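Radgate Hall to reopen in July following roof and east wing repairs

Radgate Hall, the former seat of the Drallent family, will reopen to visitors on a Friday in July on completion of repairs to the main roof and the east wing. The house has been closed to the public during the works.

The Hall consists of a central block with two lower service wings and a detached coach house. The grounds extend to 1,385 square metres of walled garden and a terrace on the south side. The Palma Room on the first floor, named after the city where an earlier owner served as consul, retains its original plaster ceiling.

Repairs were carried out under a contract with Zelirow, a firm specialising in historic buildings. The work covered the replacement of 3,000 slates, the renewal of lead gutters and the repair of 245 panes of window glass. Where sound, existing slates were kept and relaid on the north slope.
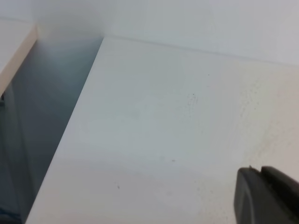

Visitors will enter by the coach house, where tickets are sold. The ground floor and the Palma Room will be open from the first day. The upper rooms of the east wing will follow once the new heating has been tested - a date will be given separately. The walled garden can be visited without entering the house.

The Hall is also available for weddings and meetings. Enquiries should be made to the Radgate Hall estate office.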